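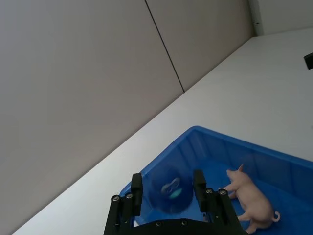 Blue bin on the white table, with the pink pig and the clear round container inside it.

Small Things, Big Bins: sorting and storing for the playroom
Trinddale evening course, second session

Hello again. I promised I'd type up what we talked through last time so you didn't have to scribble while I waved a toy pig about. Some of it is in a different order from how I said it, and I've added a bit on labels that we ran out of time for.

Start with an empty surface

I know I go on about this. But I've sorted toys on carpets, on beds, on a kitchen worktop with the tea half made, and a plain table beats the lot. White is lovely if you have it, as you can spot a doll's shoe or a stray bead straight away. Push it up against a wall if you can (things roll, and it's nice to have one side they can't roll off).

Clear the table before you tip anything out. Then tip out one bag or one drawer, and only one. The first time I ran this course in Plorngate I let everybody empty everything at once and we were there until gone nine, picking plastic farm fences out of jigsaws.

The open bin

A plastic bin with no lid is my favourite bit of kit for a playroom. The one in the photo is bright blue, and you can see the faint ridges running up the inside walls. Children can see in, reach in and chuck things back in at the end of the day, and that last one is what we're after.

What goes in loose? Anything a child can pick up with a whole hand and recognise without thinking. The pig is a good example. Farm animals, cars, chunky figures, balls. If you'd find it by feel with your eyes shut, it can go in loose.

Don't fill it to the top! I stop when I can still see a bit of the floor of the bin between things. Once it's heaped up, the only way to find the cow is to turn the whole lot over, and then it's all on the rug again.

The tub inside the bin

Now for the part you had the most questions on. Small things get lost under big things, always, so they need their own tub, and the tub can live in the same bin. Mine's round and clear, and the little teal-green and white curly thing sits in it where you can find it. Clear matters more than the shape does. If you can't see what's in a tub you'll open it, tip it out, and leave it open. I've done it myself plenty of times.

Somebody asked whether it was silly to give one small object a whole tub. I don't think so. You'll find its friends as you work through the other drawers, and by the end of the afternoon the tub will have filled itself up. It's much easier to add to a tub that's already there than to go and hunt for one with your hands full.

A word on the very little bits - if there's a baby or a crawler in the house, the small tub needs a lid that really shuts, and it goes up on a shelf and out of the shared bin altogether. Please don't skip that one.

Labels

I use a picture and a word. The picture is for the children and the word is for whoever is babysitting. Draw it yourself, it doesn't have to be good. My horse looks like a settee and everyone still knows where the horses go. Stick the label on the short end of the bin if it's going on a shelf, or the long side if it lives on the floor.

Those of you with the Haddadin shelving from the hall sale, measure the gap before you buy any bins. The middle shelf on mine is 360 mm deep and I bought bins that stick out past the front of it. They catch my hip every time I go by.

To try at home before next session

Pick one drawer. Set a timer for 5 minutes and sort only that, into loose things and tub things. When the timer goes, stop, even if you're enjoying yourself. Write down anything you couldn't decide on and bring the list with you, or bring the actual object if it fits in your bag.

If you need tubs, wash out whatever you've got in the kitchen first. Weria have a basket of odd ones by the till as well, but check the lids match before you pay.

Next session is soft toys, dressing-up clothes and what to do with puzzles that have 2 pieces missing. Same room, seven o'clock, and bring a mug if you want tea.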